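Über uns

Wer zum ersten Mal bei Siltirel in die Halle kommt, wundert sich meistens darüber, wie ruhig es ist. Man erwartet Lärm, Staub und Berge von Schrott, und stattdessen läuft irgendwo leise ein Radio, und jemand fragt, ob man auch einen Kaffee möchte. Wir bereiten gebrauchte Bürorechner auf und zerlegen, was sich nicht mehr aufbereiten lässt. Angefangen haben wir zu sechst in einer ehemaligen Druckerei, mit geliehenen Schraubendrehern und einem Kunden, der uns seine alten Geräte anvertraute. Inzwischen arbeiten 62 Menschen bei uns, und in guten Wochen gehen bis zu 215 Rechner durch unsere Hände – oder eben durch die Greifer unserer Roboterarme.

Die Arme gehören seit dem vorletzten Frühjahr dazu. Wir haben lange überlegt, ob wir das wollen, und es gab im Haus durchaus Sorgen, die wir auch heute niemandem ausreden möchten. Wer jahrelang Gehäuse geöffnet hat, fragt sich natürlich, was aus dem eigenen Platz wird. Deshalb haben wir vor dem ersten Probelauf schriftlich zugesagt, dass wegen der neuen Arbeitsplätze keine Stelle wegfällt, und daran haben wir uns gehalten. 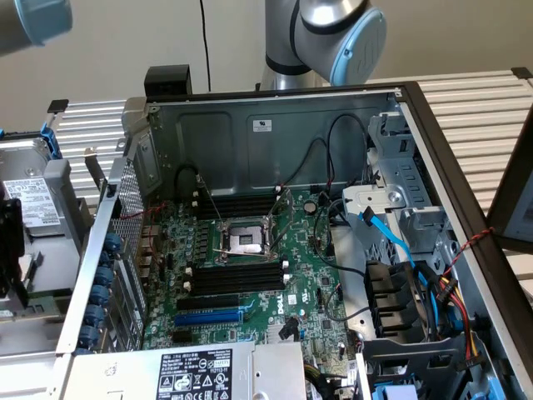 Verändert hat sich trotzdem viel. Früher bestand ein Arbeitstag aus denselben wenigen Handgriffen, und am Freitag taten die Handgelenke weh. Heute richten dieselben Kolleginnen und Kollegen die Abläufe ein, sehen den Armen auf die Finger, wenn man das so sagen darf, und greifen ein, wo ein Kabel anders liegt als gedacht oder eine Klammer sich sträubt. Das kommt oft vor, denn kaum zwei Rechner sind nach einem langen Büroleben noch gleich. Die Prüfung der Bauteile und die Entscheidung, was noch einmal verbaut wird, liegt weiterhin ganz bei unseren Leuten.

Unser Schulungsprogramm heißt Cirkix und findet während der Arbeitszeit statt. Es umfasst 152 Stunden, verteilt über mehrere Monate, und steht allen offen, auch der Kollegin aus dem Versand, die einfach neugierig ist. Manche haben danach das Team gewechselt, andere sind gern an ihrer alten Werkbank geblieben, und beides ist uns recht.

Besuch freut uns immer. Schulklassen und Betriebe, die selbst über Automatisierung nachdenken, kommen am besten an einem Donnerstag, dann nehmen wir uns Zeit für einen Rundgang und erzählen auch gern von dem, was bei uns anfangs nicht geklappt hat. Eine kurze Nachricht über das Kontaktformular genügt.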